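Filed under: Opinion | Automation | Repair and Reuse

Print this article | E-mail this article

Write the handling rule before you write the program

By Roxana Puma

Most of the shops I visit have a good safety rule for their robot arms and no handling rule at all. The safety rule says where people may stand, who may reset the stop, and what gets locked out before somebody reaches in. I have no complaint about it. My complaint is that the parts get nothing. A person on the bench has a written procedure for a processor, with a wrist strap and a line about not touching the contacts. Move the same job to a robot and the procedure becomes a grip force setting in a file that one engineer can open.

I think every shop that lets a machine touch a circuit board should have a handling rule on paper, in words a technician can read, and that it should be signed before the first cycle runs. Two pages is enough. Ours at Ekbridge ran to 63 lines in the first draft and Edith Lozano cut it by half, and it got better.

The case for this is strongest in desktop repair, where the work is close and the parts are mixed. A processor has to come down square over its socket. The load plate has to be open, and the lever out of the way. The memory slots are right there next to it, with latches that stick up. Then there are the wires, which are never in the same place in any two machines that come through the door.

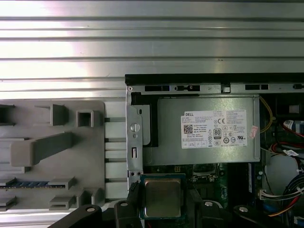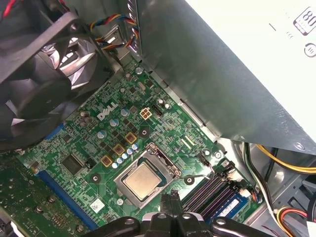
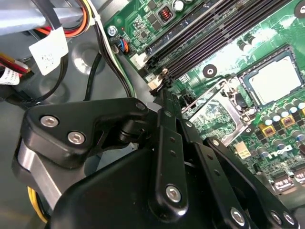

Processor and motherboard work inside an open desktop computer. In the first picture the gripper is holding the processor.

A rule for this kind of work should start with what the gripper may touch. For a processor I would say the edges only, and I would say it in those words. For the board I would say nothing at all, unless a step names the spot. People object that this is obvious. It was obvious at Wevgate too, until a new finger set went on in July and the clearance figure everyone had in mind belonged to the old one. The program was right for the old fingers. There was no sheet to check it against, so the job went ahead.

Next, the rule should say what state the machine must be in before the arm moves. Power cord out. Loose cables tied back or clipped, and if a cable can't be tied back, the unit goes to a person. Sadia Jadoon runs intake at Opoku and she sends a fair share of units to the bench for this reason alone. Her managers would like that number to be smaller. I would leave it to her.

Third, a stop limit. If the part doesn't seat, the arm may try again once, and after that it backs off and calls somebody. I have seen programs that allow 5 tries. Pins in a socket are thin and they bend sideways, and a fifth try at a socket with bent pins is a good way to ruin the processor as well. The repair trade learned this by hand a long time ago and I don't see why we should learn it over.

There is a fair argument on the other side. Wálter Marulanda, who set up the cell at Asar with his sister Hortensia, told me that written rules go stale. Their cell has done almost 4000 seatings and the settings have been changed many times, each time for a good reason. A sheet of paper on the wall would have been wrong for most of that period, he said, and a wrong sheet is worse than none. He keeps the limits in the software, where they can't be skipped.

I agree with him about where the limits should be enforced. I don't agree that this replaces the sheet. The software can refuse to close past a certain force. It can't tell the person on the late shift why that force was picked, or who to call before changing it. Hortensia, I should add, keeps a notebook by the cell with exactly that in it. I would call that a handling rule. It only needs a date on each page and a second signature.

The last thing I would put in is the hardest to get agreement on. Whoever signs the rule should be someone who has done the job by hand, on real machines, for long enough to have broken something. At Ekbridge that is Edith. She doesn't write code and she doesn't need to. She watches the camera views from the gripper while a new program is run at slow speed, and she says stop when she doesn't like the angle. We have argued with her more than once about what that costs us in setup time. Setup on a new model takes most of a morning with her there and much less without.

I still want her name at the bottom of the page.

Print this article | E-mail this article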